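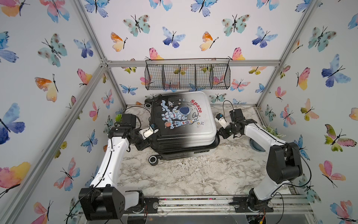 Home | Programs | News | Reports | Contact

Suitcase Library Project: Progress Report to the Bako Fund

25 July 2024

Prepared by Amarachi Adeyemi, project lead, Skirow Community Reading

We are halfway through the grant year and I'm so pleased with where things stand. When we applied, we wanted to get books into homes on the Estden side of the river, where the branch library closed and the bus to Skirow takes most of a morning. We now have 12 traveling libraries going out to families. Each is a suitcase packed with picture books, a couple of chapter books and a notebook where the family can write or draw whatever they like before passing it on.

The notebooks have been the big surprise! We put them in almost as an afterthought, and children are leaving messages for the next family - which book to read first, which one is too scary at bedtime, and a long argument over whether the owl is a good owl. Davoud Dehghan has been typing up the best pages (with permission) and we'd love to bring some to the August meeting.

Books and themes

Each case has a theme, and space is the clear favorite, with a waiting list all through spring. Weather and bugs are doing well too. The cooking case was slow to get going. Families told us the recipes called for things they couldn't buy nearby, so Davoud swapped two of the books for simpler ones and it has gone out steadily ever since.

We also added 10 bilingual titles in May. Parents had been asking for these from the start, and several have told us that grandparents are now doing the bedtime reading.

Pickup points

Five pickup points are open. The one at the Seltard laundromat is the busiest by a long way, and the staff there have been wonderful about reminding people when a case is due back. The health clinic point has been quieter. Its hours changed in April and we were slow to update our flyers, which is on us. New ones are up now.

What went wrong

Zippers and latches wear out faster than we planned for, and we have spent more on repairs than the budget line allowed. We'd like to move part of the unspent printing money to cover it and will send the request form separately. One case is still missing. We have spoken with the family, who have moved, and they are hoping to mail the books back.

Next steps

Over the rest of the summer we'll be refreshing the older cases, starting a dinosaur theme (by popular demand!) and training two parents to run the Seltard pickup on their own. Amarachi will send the spending table with the August paperwork.

3 comments | 12 shares

Recent reports
Estden Story Hour: Spring Update
Skirow Book Drive Results
Notes from the Seltard Family Reading Day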